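검색어를 입력하세요
검색
인쇄하기 | 이메일로 보내기

Candside 뜨개 소식지 5월호

도안 테스트 뜨기, 모집부터 마감까지

지난 호에 도안 가격 이야기를 싣고 나서 테스트 뜨기에 관한 문의가 여러 통 들어왔습니다. 이번 호에서는 첫 양말 도안을 준비하는 분들을 기준으로 테스터를 모집하고 의견을 받아 고치는 과정을 정리합니다. 예로 드는 도안은 올봄에 나온 발목 양말 Stitamska입니다. 발가락부터 떠 올라가고 발목에 꽈배기 무늬가 한 줄 들어갑니다.

모집 글을 올리기 전에 도안은 이미 완성되어 있어야 합니다. 테스터에게 초안을 보내고 함께 써 나가려는 분이 가끔 있는데, 그렇게 하면 받는 쪽에서 어느 파일이 최신본인지 알 수 없게 됩니다. 치수표, 게이지, 사용한 바늘 호수, 실 소요량, 약어 설명까지 다 넣은 파일을 준비하세요. 사이즈별 콧수는 표 계산 프로그램으로 한 번, 손으로 한 번 맞춰 봅니다. Stitamska는 이 단계에서 뒤꿈치 콧수가 두 사이즈에서 어긋난 것을 찾았습니다.
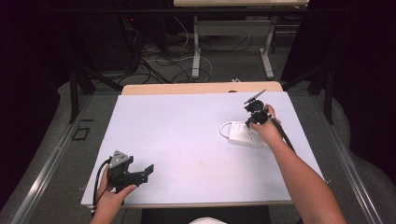 모집 글에 적을 내용

모집 글에는 사이즈, 필요한 실의 굵기와 길이, 마감일, 난이도, 사진 제출 여부를 적습니다. 실 길이는 가장 큰 사이즈를 기준으로 여유 있게 씁니다. 샘플은 Liao의 양말실로 떴고, 100그램 타래가 아니라 작은 타래 여러 개를 이어 썼기 때문에 모집 글에 매듭 처리 방법도 따로 적었습니다. 같은 실을 구하기 어려운 분이 많으니 대체 실을 써도 되는지도 밝혀 두는 편이 좋습니다.

기간은 양말 한 켤레에 5주를 주었습니다. 3주면 충분하다는 분도 있지만 한 짝을 뜨고 나서 두 번째 짝을 미루는 경우가 흔합니다. 한 짝만 떠도 참여로 인정할지는 처음부터 정해 두세요. 중간에 조건을 바꾸면 이미 두 짝을 다 뜬 분들이 서운해합니다.

테스터에게 무엇을 드릴지도 적습니다. 완성본 도안 한 부는 기본이고, 다른 도안을 하나 더 고르게 하는 디자이너도 있습니다. 실값을 지원할 형편이 안 되면 안 된다고 쓰면 됩니다.

의견 받기

의견은 양식을 만들어 받는 것이 편합니다. 게이지, 발 둘레와 발 길이, 실제로 쓴 실의 양, 막힌 단 번호를 각각 다른 칸에 적게 합니다. 자유롭게 써 달라고 하면 예쁘다는 말은 많이 오는데 숫자가 오지 않습니다. 오탈자는 쪽수와 줄을 함께 적어 달라고 부탁하세요. 저희는 Potport 게시판에 비공개 방을 열어 질문을 한곳에 모았고, 답은 매일 저녁 8시에 한꺼번에 올렸습니다.

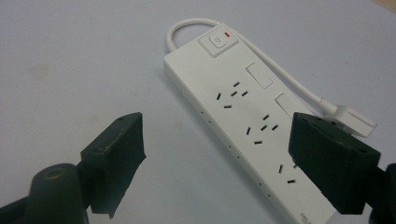
티르타 투후무리(Tirta Tuhumury)는 이 방식에 조금 다른 의견을 보내왔습니다. 게시판에 먼저 올라온 답을 읽고 나면 도안만 보고 떴을 때 어디서 막히는지 알 수 없게 되니, 첫 주에는 방을 닫아 두고 각자 메일로 질문하게 하자는 것입니다. 다음 도안에서는 그렇게 해 볼 생각입니다.

수정할 때는 받은 의견을 모두 반영하려고 애쓰지 않아도 됩니다. 두 명 이상이 같은 단에서 막혔다면 문장을 고칩니다. 한 명만 헷갈려 한 부분은 다시 읽어 보고 판단합니다. 꽈배기 방향이 반대로 나왔다는 의견이 왔을 때는 차트 기호와 글 설명을 나란히 놓고 비교하세요. 이번에는 차트가 맞고 글이 틀렸습니다.

실 소요량은 테스터의 기록을 보고 다시 씁니다. Stitamska의 가장 큰 사이즈는 처음에 거의 500미터로 적었다가 기록을 보고 줄였습니다. 평균값을 쓰면 절반은 실이 모자라게 되므로 가장 많이 쓴 분의 값에 조금 더합니다. 발목을 길게 뜬 분의 기록은 빼고 계산해야 합니다.

연락이 끊기는 분도 있습니다. 마감 일주일 전에 한 번, 마감 당일에 한 번 알림을 보내고 그 뒤에는 기다리지 않습니다. 처음부터 사이즈마다 한 사람씩 더 뽑아 두면 일정이 밀리지 않습니다.
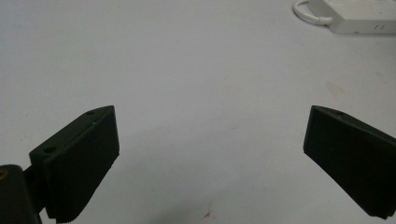
레오닐드 파트리시우(Leonilde Patrício)의 메일도 옮깁니다. 저는 테스터로만 여러 해 참여했는데, 제일 곤란한 것은 수정본이 왔을 때 무엇이 바뀌었는지 안 적혀 있는 경우예요. 이미 뒤꿈치를 지났는데 전체를 다시 읽어야 하거든요. 파일 맨 앞에 바뀐 단만 적어 주시면 좋겠습니다.

Stitamska 수정본에도 변경 내역을 넣어 다시 올렸습니다. 먼저 받으신 분은 도안 보관함에서 새로 내려받으시면 됩니다. 뒤꿈치 표와 꽈배기 글 설명 두 곳이 바뀌었습니다.

다음 호에는 차트 기호를 글로 옮기는 방법을 싣습니다. 다뤄 주었으면 하는 무늬가 있으면 이달 안에 메일로 보내 주세요.

인쇄하기 | 이메일로 보내기
공유 589 | 댓글 5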